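**Durkdale House day room and laundry: progress report to the Trandwood Fund, second quarter**

The grant covers three things: soft furnishings for the day room, a better system for washing and storing them, and a part-time post of 18 hours a week to keep it all going. This report takes them in that order. Spending is set out at the end.

## Soft furnishings

Most of the new cushions and covers are in use. We ordered from Vachon in two batches so that we could see how the first lot washed before committing to the second. The plain covers have held their colour. The zips on the larger size were poor and Vachon replaced them without charge, though it took five weeks and we had to put some of the old covers back on in the meantime.

The checked cushions have been the most popular. They get carried from the chairs to the window seat and back again, and a fair number end up on the floor by the evening. We have stopped treating this as a fault. The floor is tiled and hard to sit on, and people who come to the family sessions like to be down at the same level as the children. We have therefore changed the second order to include more floor cushions and fewer bolsters. The total cost stays the same.

Throws have gone less well. The fleece ones bobbled after a few washes and we won't be buying more of them. The cotton ones are heavier and slower to dry but look decent.

## Clearing up at the end of the day

In the first quarter we reported that the day room was taking too long to clear. Cushions, towels and odd items of clothing were being gathered up together and sent down to the laundry in one load, clean things included. From May we have asked for everything on the floor to be sorted where it lies, before anything is lifted.

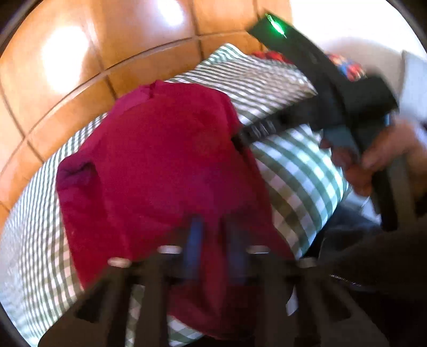
One of the evening staff wrote in the comments book that sorting on the floor is quicker but that reds still find their way in with the pale checks, and asked whether we could have a separate bag for strong colours. We have since bought four, with a drawstring top, and they hang on the back of the day room door. The same comment asked for lower hooks. Those are on the list for the next maintenance visit.

The rules now pinned up by the door are short:

- cushions go back on the chairs unless they are marked
- marked covers come off in the day room and the pads stay upstairs
- towels and cloths go down every night
- clothing goes in the lost property basket, and is washed at the end of the week if it hasn't been claimed

The last of these is not followed well. Clothing still turns up in the towel load, and we have had one cardigan shrunk, for which we paid.

## Laundry and storage

The Brutwood shelving is up along the long wall of the linen room. It was delivered with one upright missing, so the far bay was only finished in June. Each shelf is labelled by size of cover – not by room, as we first planned – and this has cut down the hunting about on busy mornings.

We washed 1,076 items in the quarter, counted from the laundry sheets. Of these, 172 were cushion covers. We have no figure for the same period last year, as the sheets were only brought in with this grant, but we will be able to compare from the next report onwards.

Drying is still the weak point. The linen room has one small window and the cotton throws take up the whole airer. We would like to move £200 from the furnishings line to buy a second airer, wall-mounted, and would be glad of your agreement to this.

## Staffing

The post has been filled throughout. Hours were moved from mornings to late afternoons so that the clearing up is covered.

## Spending

Furnishings are slightly under budget, pending the second Vachon invoice. Shelving came in on budget. Staffing is as forecast. The cardigan was paid for from our own funds and isn't charged to the grant.

## Next quarter

- second delivery from Vachon, including the floor cushions
- lower hooks in the day room
- airer fitted, if agreed
- non-slip backing tried on a few of the floor cushions, as they slide on the tiles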